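The second record of Moltance, after eleven winters

30 December 2022

Since some days I listen only to one album, and my family is already a little tired of it. It is the second record of Moltance, the one which was recorded and then put away, and which came out finally this month on the small label Druteck. I want to write down my thoughts before the new year starts and I forget them.

For those who do not know the band: Moltance were Lucian Oprea, who sings and plays guitar, and Oranuch Nakpan on pedal steel and sometimes organ. They made one album together, "Mahawong", and Druteck pressed 1,000 copies of it. I bought mine at a concert in May, from a cardboard box next to the stage. My copy has number 108 written on the back with a pencil. I would not sell it.

The new one was meant to follow quickly. Then the label had no money, the two musicians moved to different countries, and the tapes stayed with Bernd Pfeiffer, the engineer. In the booklet he writes that he moved house three times and carried them each time in the same suitcase. I like this booklet very much. It has the lyrics, too, in a very small print for which I need my glasses.

I have a habit with new records. The first time, I listen while I do some work at home, with the volume not too high. Only the second time I sit down in the chair. With a good song I notice that my hands have stopped.

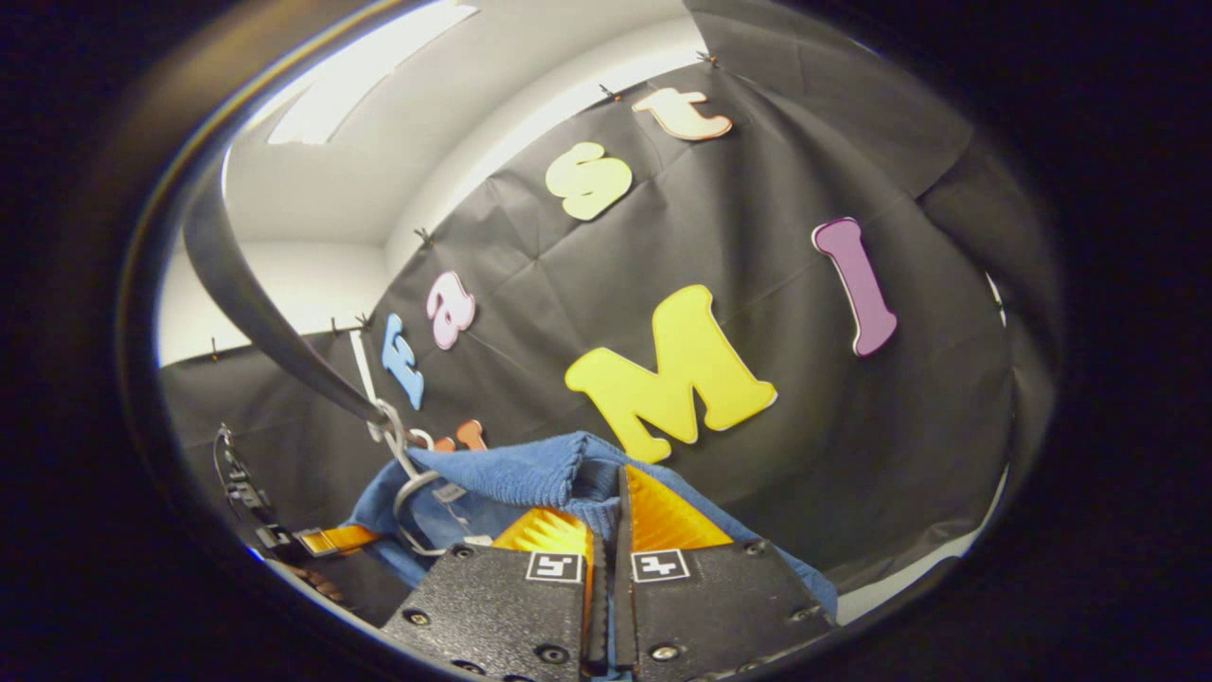 The blue towel, side one.

It happened to me at the third song, "Zadeck Road". It starts with only the voice, very close, and the steel guitar comes in so late that you do not expect it anymore. Oprea sings about a man who drives back to a house to return a key. There is no real chorus. He sings the same line two times, the second time lower, and then Nakpan plays for a long while alone. I have read complaints that this part is too long. For me it could be longer.

Side two is weaker, I must say. "Little Ferry" has a drum machine that sounds old in the wrong way, and the duet with Yaowalak Siriwan was surely recorded in a hurry, because the two voices do not finish the words together. But she has a beautiful low voice and I would like to hear more from her. If somebody knows whether she made her own recordings, please write it in the comments.

The last song is the old waltz from their concerts, now with the organ. I remembered it faster. Maybe they played it faster that evening, or maybe I was only younger.

My friend Meron Gidey has the CD and says the sound is clearer there. We will compare on Sunday at his place, with his good speakers. I will bring the vinyl and a cake.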